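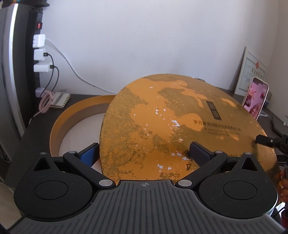

July, 4 p.m. Pads: Meltar against Elau

Spent most of today on the fingertip pads again. Fatemeh Jalali wants a decision before she reorders, and I have been putting it off. The Meltar pads are the softer ones and cost more. The Elau pads are stiffer and hold their shape better in storage. I logged 64 grasps with Meltar before lunch and 69 with Elau after it, which is uneven because I lost my place in the sheet and decided to keep going.

Thin edges are where the two sets differ most. With Elau I have to close harder on a lid rim, and then the lid wants to turn. Meltar gives a little and the rim settles into it. I wrote down the slips for both but have not worked out the rates yet.

Ate at the desk. Emailed Shahbazi about the spare linkage screws, no answer so far.

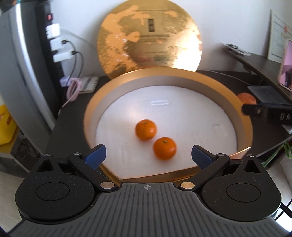

Fruit is the test I trust most for closing force. It is round, it has some give, and no two pieces are quite the same size. I start with the fingers open and come in low, and the approach matters more than I expected when I wrote the plan. The white foam in the tray makes a decent floor for the mandarins, though I should try a hard surface too, as a soft one may be hiding a bad approach height. Two in the tray at once is a fair setup, with one nearer and one farther back, so I have to choose a line in to the far one. I did the far one second every time today and should mix the order.

The Mestidis controller needed a restart at one point. The force reading had drifted upward over 200 cycles and I only noticed when I compared it with the morning file. I zeroed it and marked the rows before that as doubtful.
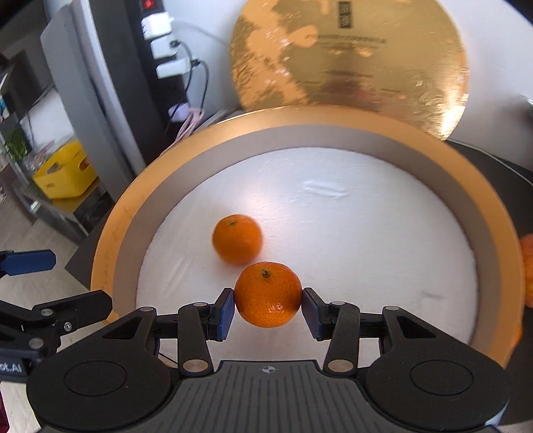 Notes on grip

Best holds came with a pad on each side of the mandarin and the stem button near the top. Coming in off center, I had to let go and start over 3 times. Dimpled skin seems to suit a textured pad. I am leaning toward Meltar for fruit and for lids, but I want the slip rates first.

Tomorrow: hard floor, mixed order, zero the controller every hour. Ask Fatemeh how many sets she means to buy.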